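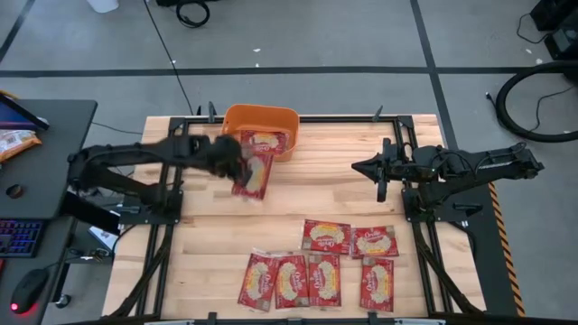 I did my second season as a stilt walker this spring and I've been meaning to write down how it went.

Most of the work came through Seren Powell, who books performers for street fairs and store openings. The first job in May was the Illbridge spring fair. I was paired with Gholamreza Parsa, a juggler who has been doing this a lot longer than I have. We did two sets of 24 minutes each, with a long break in between. The fee was $275 plus parking.

The main street in Illbridge slopes more than it looks from the ground. I walked it in sneakers first and marked in my head where the drain covers were. Going down is harder than going up. Gholamreza stayed on my downhill side the whole way and kept people from crossing right in front of me.

My costume was the green tailcoat with the long striped pants. The pants need to be hemmed again - they came out of the wash shorter on the left leg. I also need new knee straps before the Atwood job. The old ones were digging in by the end of the second set.

Kids ask the same five things, mostly whether it hurts and how I go to the bathroom. I need better answers.

Atwood is an indoor event, so I've asked Seren for the ceiling height. Still waiting to hear.

May 31, 2023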